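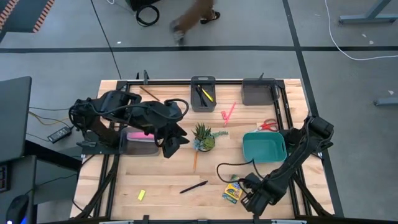 Subject: Re: [nusdale-plants] gnats AGAIN, and is Pumano mix the problem?

Hi all,

Sorry for the slow answer, I read this on my phone at the dentist and then it sank under everything else.

Ximena Leiva wrote:
> Has anybody else had fungus gnats out of a sealed bag of the Pumano
> indoor mix? I repotted eight plants with it at the start of February
> and by the second week there were little black flies in my coffee, in
> the bathroom, on the inside of the windows. I let everything dry out
> until the peace lily fainted and they are STILL here. I've got yellow
> sticky cards in every pot and they catch plenty, but there are always
> more. My sister says throw the whole bag out and start over. I hate to
> do that, the bag wasn't cheap and I'd have to repot the lot.
>
> Also, does cinnamon do anything? I put on a whole jar.
>
> Ximena

Ximena, you poor thing. I went through this the winter before last and I was ready to put every plant I own out on the porch in the snow and take up stamp collecting.

About the bag first. I've used Pumano and liked it fine, but I've had gnats out of two other kinds of mix too, so I wouldn't pin it on them. Those bags have air holes, and if they sit on a pallet outside the garden center getting rained on, something is going to move in. I keep mine in a lidded tub now. When I open a new bag I scoop some into a jar, wet it, stick a piece of yellow card inside the lid and leave it on top of the fridge for a week or so. If I find flies on the card, the bag goes to the outdoor pots.

Please don't repot everything again! Eight plants that just got moved in February do not want to be moved in the same season, and you'd probably carry half the larvae over on the roots anyway.

The thing that finally worked for me was the mosquito bits, the BTI ones. They look like cracked corn. I soak a couple of spoonfuls in a gallon of water overnight, strain it through an old pair of tights and use it every single time I water. The mistake I made was doing it once, seeing fewer flies, feeling very pleased with myself and stopping. The adults you see are already grown and the BTI does nothing to them, so you have to keep it up until the ones in the soil are through. It took me six weeks. Keep the sticky cards in so the adults have somewhere to go in the meantime.

I did count mine one month, I'm that kind of person. 231 on the cards in the first week of treatment, and 19 in the last. I wrote it on the calendar next to the vet appointment.

Cinnamon: I tried it, my kitchen smelled like a bakery and the gnats carried on. Somebody on here (was it Del?) swore it kills off the fungus they eat. Maybe so, but a whole jar makes a crust and then the water runs off sideways and down the outside of the pot, so I'd scrape the worst of it off with a fork.

As for drying out, it does help, but with a peace lily you're only punishing the lily. Let the snake plants and the pothos go bone dry, they don't care. For the lily try bottom watering. I set mine in the dishpan with two inches of water for half an hour and then let it drain on the rack. The top stays dry, the gnats don't like laying there, and the lily stops flopping over like somebody in an opera. Don't leave it standing in the dishpan all day — I did that once and had a sour smell for a week.

Do check your saucers, by the way, and any pot with a decorative pot around it. I had an inch of swamp in the bottom of the pretty blue one that I hadn't looked into since Thanksgiving. That turned out to be headquarters.

I've never used the Prostico drops that people keep bringing up. The bottle says a few drops per quart and the lady at the hardware store loves it, but I had the bits already. If anyone has tried both I'd like to hear. Same for sand on top of the soil. I did that with one fern and mostly ended up with sand in the rug.

Other business while I'm typing. The cutting swap is at Sầm again, in the back room, starting at 2:00. They've been awfully nice about letting us spread out, so please buy a coffee or one of the coconut buns, and please bring newspaper for the tables. Cuttings in water or in a damp paper towel, labeled if you know what it is, and "fuzzy thing from my aunt" is fine if you don't. Ximena, yours are welcome, but bring them bare root in a jar and leave the soil at home!

I'll have spider plant babies (of course), some tradescantia and one rooted hoya that I'm hoping to trade for a begonia with spots. I also have a huge stack of four-inch plastic pots, washed, free to whoever has the trunk space.

And for the person who asked about bulbs last month and whose message I've now lost: mine are 3000 K, the warm white ones, plain shop light fixture, on a timer from seven in the morning until suppertime. The African violets are blooming under them, so I've never bothered with the purple kind. My husband says those make a house look like a nightclub.

Ximena, write back and tell us how the lily is doing. If you want some of the bits to get started I can put a sandwich bag of them aside and bring it to the swap.

Marge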